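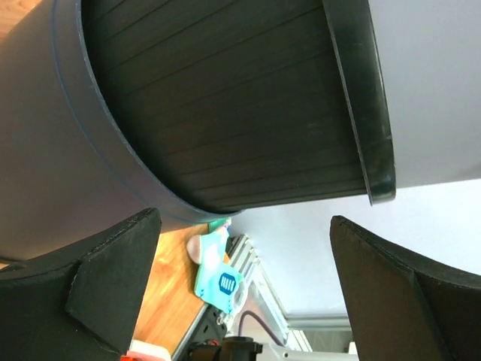 Good morning, everyone, and do find a seat. I'm Thodoris, and I've spent 8 weeks with the Ridard two-arm tidying kit on loan to us at Curnden. I'll start with the fingers, as they do most of the work. They're plain black wedges with rounded tips, and the left one has a rather worn top edge, so ask about the price of spares before you sign anything! (Pause, let people look.)

The full bench next. Stelios Vasilakis will want to talk about the cables, bless him, but keep him till the end. 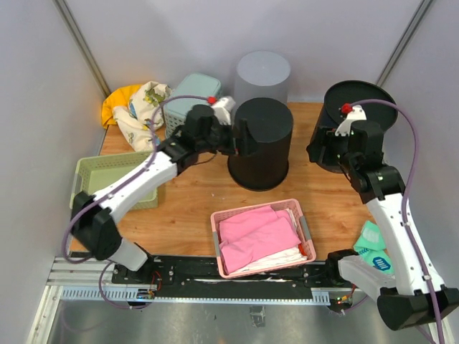 Both arms over the bench, baskets and cloths between them.

Mention how much I like the baskets being ordinary household ones. Soft cloth is the hard part for any gripper, so dwell on the pink basket a little. Then on to the service plan, 36 months, and the Dallville quote. Questions after that, and tea.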